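How to watch a match live when you can't be in front of a telly

I follow a second-tier side called Gallov, who are almost never on television, and I've spent years working out how to catch their games from wherever I happen to be. Friends keep asking me how I do it, so I've finally written it all down.

First job: find out who is showing the match. Start with the club's own website, not a search engine, as searching for "watch live" brings up pages and pages of rubbish. Look at the fixture list and see if there's a little screen symbol next to the game. If there is, click it and you'll normally get the name of the channel or stream.

Next, check the kick-off time properly. Away fixtures abroad are often listed in local time, and I once sat down with a full plate of sandwiches for the second half of a match I thought was just starting. Put it in your phone calendar with the right time zone and let the phone do the sums.

Then make your account the night before! Please don't leave it until the teams are walking out. You'll need to confirm your email, choose a password and probably type in your card details, and my friend Mihret missed both goals against Zinovgate waiting for a confirmation message that had gone into her junk folder.

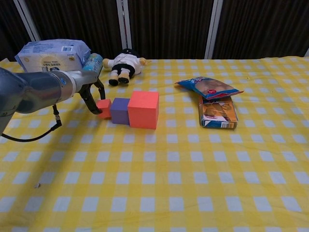 Three foam blocks in a row on the yellow gingham cloth.

On the day, open the stream 11 minutes early (my lucky number, ten will do). If the picture keeps freezing, try these in order:

Close everything else on the laptop, especially other video.
Move closer to the router or plug in a cable.
Drop the picture quality by one step — you'll hardly notice once the game gets going.
Log out and back in again.

If none of that works, switch to the radio commentary. Most clubs have it, and I've grown very fond of ours. Octavio Rengifo shouts so much that you always know where the ball is.

One more thing about phones. Streams run behind real life, nearly 2 minutes behind in my case, so turn off your score alerts and mute the group chat. Jairo types GOAL in capitals before I've even seen the corner taken — lovely man, terrible for my nerves.

If you miss the whole thing, full replays usually go up on the club site later on. Look under "Matches" and then "Archive", and cover the top of the page with your hand while it loads. Ours puts the final score there in enormous letters.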